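8/20/19

Slept badly, the heat again. I walked to Adport before breakfast to buy the wicker basket I was looking at since February. It was 16 dollars and the woman let me have it for that without the lid, which I did not want anyway. Saria is a nice street in the early morning. I should go there more often.

In the afternoon I did the small things: cubes, balls, everything that lives on the floor and hurts the foot. My rule is one basket, and what does not fit must leave the house. I have read that a family can own 1,000 toys and play with 8 of them. I believe it.

The white cloth is a good idea for sorting. On it I see each color at once, and the green ball does not roll so far. Blue goes in the basket first, then red, then the ball.

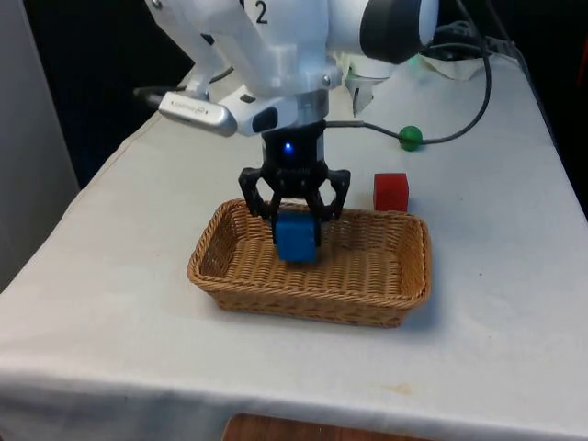 Evening

Soup and bread. I wrote to the Hsieh shop about the second basket, the same weave but longer, for the hall. They answer slowly. If it costs more than 20 I will say no.

My back is tired but the good kind of tired. Tomorrow I must wash the cloth, call the bank, and return the library book, already late. The window stays open tonight.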